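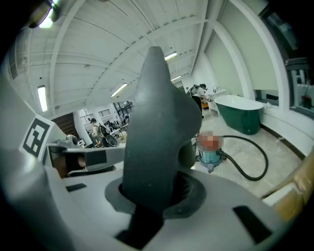 Siebe Verschueren wrote in after the last post to say that relamping is a waste of money until the benches are cleared, and that a ceiling this white does half the work if you let it. He also wanted to know why I had measured at floor level, where no one solders.

Fair on the second point. I have redone the readings at bench height. The first point I tested, and the results are below along with the state of the sorting.

Starting conditions at Omville, for anyone who skipped the earlier posts: white ceiling, white beams, long ribbed panels, fluorescent fixtures up on the ceiling. The vent grille is high on the wall near the ceiling and I have left it out of this round entirely. Floor is unchanged. The work area in the middle of all this is cluttered and has been since June.

Method. Meter is the old Sobczak with the corded sensor. Sensor flat on the bench, facing up, me crouched out of the way. Readings taken after dark with the fluorescents on and everything else off. Lamps given 10 minutes to settle before the first reading. I took each point twice and wrote down the lower value.

Before clearing, the main bench read 112 lux at the front edge. At the back, behind the stacked drawers, it read 40. That is a poor number for any kind of fine work and explains why I had been carrying parts to the front of the bench to read the markings on them.

Then I cleared the bench. Everything came off and went to the floor in piles by type. The front edge reading did not move at all. The back went up, but still fell short of the front. So Siebe is partly right: the stacked drawers were casting the shadow, and a lamp in the same place would have lit the top of the drawers very nicely. The front edge needs more light regardless of what is on the bench.

Bench lamp. I bought one Gralimine batten, rated 2,660 lumens on the box. It hangs on two hooks over the back edge. I have not measured it properly yet. The cord is too short and currently runs across the spot where the vise goes. An extension is on the list.

Sorting. The piles, in the order I dealt with them:

Fasteners. Metric kept, imperial kept but moved to the lower drawers, everything rusted thrown out. Mixed jars were emptied onto a tray and sorted once. Anything left on the tray after an evening went to scrap. I am not sorting wood screws by length again.

Cable. Coiled, tied, hung. Mains leads on one hook, signal leads on another. Two leads with cracked insulation were cut up so they could not find their way back.

Hand tools. Duplicates went in a crate. The crate stays under the bench until the end of the year and whatever is still in it then leaves.

Adhesives. Most of the tubes had set solid. I date them with a marker now when they are opened.

Offcuts. Not done. The rule I tried (shorter than my forearm goes) did not survive contact with the good walnut.

Shelving. The Flerow uprights fit the wall but the brackets have a slightly different pitch from the older ones, so old and new cannot share a shelf. You get a slope toward the front. I moved all the old brackets to the left run and all the new ones to the right. The stacked drawers now sit on the right run, lower than before, and no longer shade the bench. If you are buying these, buy the whole run together.

On Siebe's remark about the ceiling. A matte white ceiling does return a useful amount of light, but at this height the contribution on the bench is small. I tried a crude check by holding a sheet of black card above the sensor, angled to block the direct view of the tubes one at a time. Too fiddly to publish a number. The direct light from the nearest tube dominates, as expected.

One thing I had not accounted for is the tubes themselves. They were wiped down for the first time in a long time, and the cloth was gray afterward. I did this between the first and second set of readings, which was a mistake, so part of the improvement at the back of the bench may be dust. I will let it build up and see, or more likely I won't.

Still open: the extension cord, the offcuts, and a proper set of readings with the batten on. The vise also needs new bolts, M10, which I threw out with the rusted ones.

Posted 2/22/20 under workshop, lighting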